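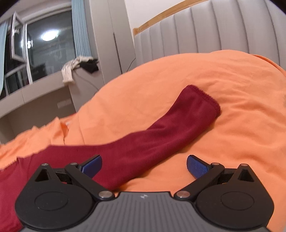 El calcetín granate, encima de la sábana naranja

Ropa de punto granate sobre ropa de cama naranja: ¿destiñe? ¿Y qué hago con los bordes deshilachados?

Pregunta enviada en noviembre de 2009
Categoría: Hogar > Lavado y cuidado de la ropa
Visto 3927 veces

Hola a todos, a ver si me echáis una mano, que llevo toda la tarde dándole vueltas. Tengo la manía de doblar la colada encima de la cama (es la única superficie grande de la casa, la mesa la tengo siempre llena de papeles) y resulta que toda la ropa de cama que uso es naranja. Me encanta, la compré en las rebajas de junio en Praseck y no pienso cambiarla. El problema es que también me ha dado por el granate, y tengo calcetines largos y varias cosas de punto acanalado de ese color.

Mis dudas son dos. La primera: ¿puede pasar color de una prenda granate a la tela naranja solo por dejarla encima un rato, sin lavarlas juntas? Mi madre dice que sí, que a ella le pasó con una colcha, pero mi madre también plancha los trapos de cocina, así que ya no sé. Lo que sí tengo claro es que en la lavadora no los junto ni loca.

La segunda es por los bordes. El calcetín tiene la boca un poquito deshilachada, por la parte del canalé. No es un agujero ni nada de eso, pero me da miedo que en dos lavados se me vaya toda la hilera. Y con el resto de la ropa de punto granate, lo mismo: hay un borde algo deshilachado y una esquinita con pelusilla de hilos. ¿Corto los hilos? ¿Los meto para dentro con una aguja? No tengo máquina de coser y a mano coso fatal, os aviso, lo mío es pegar botones y gracias.
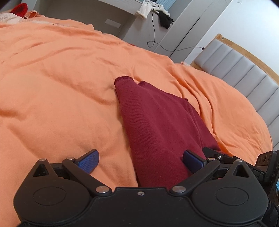 Respuesta de Dimitrov (mejor respuesta, 50 votos)

De trapos nada, mujer, que eso tiene arreglo. Voy por partes porque yo también soy de granates y me he peleado mucho con ellos.

Lo del color: si la ropa está bien seca, por apoyarla un rato para doblarla no te va a pasar nada. Lo que mancha es la humedad. Si sacas algo medio húmedo del tendedero y lo dejas encima toda la noche, ahí sí que te puedes encontrar un cerco rosado. Haz la prueba del pañuelo: moja una esquina de un trapo blanco, frota por el revés de la prenda y mira si coge color. Si sale limpio, tranquila. Si sale rosa, lava esa prenda sola y en frío unas cuantas veces más y vuelve a probar.

Los hilos NO los cortes a ras, por favor. En el punto, si cortas el hilo equivocado se te va la vuelta entera. Coge una aguja de lana de punta redonda, enhebra el cabo suelto y escóndelo por el revés siguiendo una de las rayas del canalé, 2 centímetros bastan. Luego das unas puntadas flojitas por el borde con hilo del mismo tono. Flojitas, insisto, que si aprietas el puño deja de estirar y luego no te entra el pie. En Plorneck tienen una carta con 148 colores de hilo y yo me llevo el calcetín en el bolso para comparar.

Y mientras tanto, lávalo del revés y dentro de una bolsita de malla.

Respuesta de Lellel (6 votos)

Yo le echo un chorro de vinagre al primer lavado y no me ha desteñido nunca nada. Lo de la pelusilla, con una cuchilla de quitar bolitas, pero con cuidado.

Comentario de Dimitrov

Lo del vinagre lo he oído mil veces y a mí no me fija el color, la verdad. Y la cuchilla en un borde que ya está suelto ni la acercaría, eso es para las bolitas de en medio.

Respuesta de un usuario no registrado

compra calcetines nuevos q son baratos

Comentario de quien pregunta

Jajaja, pues también. Pero a estos les tengo cariño. Dimitrov, mil gracias, mañana hago lo del trapo blanco y te cuento. ¿La aguja de punta redonda es la misma que la de tapicería o es otra?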